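Pralholm Town Council
Licensing and Appointments Support Project
Progress report to the Kazlauskienė Fund
20 June 2019
Prepared by Gobnait Ó Súilleabháin, project officer

Period covered

This report covers the second half of the grant. The first half was dealt with in our earlier report and is only mentioned where figures have changed.

Vacancies on local boards

When the grant began, the council had five seats standing empty on its boards. Two were on the Allotments Board, two on the Harbour Users' Panel and one on the Taxi Appeals Board. The Allotments seats have been filled by open application. The Taxi Appeals seat went to Nazareno Pagano, whose appointment was approved by the full council without debate.

The Harbour Users' Panel is still two short. One candidate withdrew after interview. The other was put forward by Councillor Donal Duggan but the nomination reached the clerk after the agenda had closed, and it will now be heard in September. The panel can still meet, but it has no quorum if a single member is away, and one meeting was lost that way.

Register of appointments

The old register was kept in three separate spreadsheets and a paper file. Drolik was hired to bring these together and has finished the main part of the work. The new register holds nearly 800 entries, going back to the last boundary change. Gearóid Ní Bhriain checked 70 of them against the signed minutes. Most of the errors were in end dates, where a member had been reappointed and the old date was left in place. These have been corrected.

Public access to the register is behind schedule. Arkix, who run the council website, asked for changes to the way the files are exported and we did not receive the list until late in the period. Senan Cronin is dealing with this on our side.

Spending

We have an underspend of £2000 on the training line. Two sessions for new board members were merged into one and held in the council's own meeting room, so no hire charge was paid. We would like to move this sum to the website work and ask for the Fund's agreement in writing. All other lines are within budget.

Matters for the next period

Fill the two harbour seats.
Put the register online, with a contact address for corrections.
Write to every board member six months before their term ends – at present this is done only when someone remembers.
Agree with the clerk a fixed closing date for nominations.

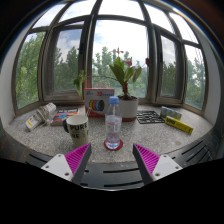
The closing date will need a change to standing orders, and Councillor Duggan has agreed to propose it. A draft wording is with the clerk and we will send the Fund a copy once she has returned it.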